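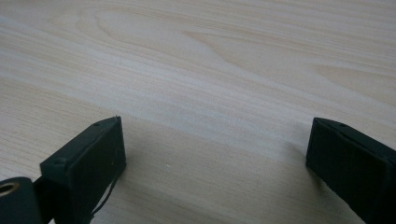
The kitchen table has been my project since we moved to Nevside, and I have finally stopped fiddling with it long enough to write it up. We bought it second-hand from a couple who were moving abroad, and for the first year it lived under an oilcloth. With the cloth off the top is very pale, almost cream, with a bit of pink and tan in it, and the grain runs across in long curving bands. There is one big arched pattern, loops inside loops, that comes to a point on the right. My daughter calls it the fish. The fish was the thing that decided me against painting it, which had been the plan.

I was not sure what I was dealing with at first. Tables of this sort are sometimes solid, sometimes a thin skin of real wood over board, and sometimes a printed pattern under a clear coat, and you treat each of them differently. I looked at it for weeks with a torch. The easy check is to look at the edge and see whether the grain carries on over it, but the edges on this one have a strip glued round them, so that told me nothing. In the end I asked Celeste Loureiro, who used to do furniture repairs on Matton Road before she retired. She turned it on its side and looked underneath, where there was an old screw hole, and said real wood on top, thin, don't go near it with a machine. So I didn't.

What I did instead took most of August, an hour or so in the evenings after the washing up.

First I washed it. Warm water, a small squirt of washing-up liquid, a cloth wrung out nearly dry, then a second cloth with plain water, then a towel. The oilcloth had left a sticky film along one side and it took four goes to get it off. I tried white vinegar on a corner and it made no difference, so I went back to the soap.

Then the rings. There were a few from mugs and one large one from what must have been a casserole. I left a tea towel over the worst of them and ran a warm iron across it for a few seconds at a time, lifting it to look in between. The mug rings went. The casserole one faded but you can still find it if you know where it is, and the fruit bowl sits there now.

After that I sanded by hand with 300 grit paper, very lightly, always along the grain. Where it curves you have to curve with it, and that is slow. I did one pass only. Wipe down, leave overnight.

For the finish I used a tin of Correia hard wax oil that Tumaini Rotich had left over from his worktops. I had been told these oils can turn pale wood yellow, so I tested it on the underside and left it for three days. It went a shade warmer, no more than that. I put on two thin coats with an old cotton pillowcase, about a day between them, and rubbed off anything that hadn't soaked in. The second coat hardly used any. The smell hung around longer than I would have liked and we ate in the front room until it cleared.

The legs I have not touched. They are a darker colour and one has a dent at knee height. I may get to them in the winter.

Day to day we now use mats for anything hot and wipe up spills when we see them, apart from the one with the beetroot, which I would rather not go into. The oilcloth is in the shed over the bikes.

Next job is the chairs. Two of them wobble and I have bought some glue.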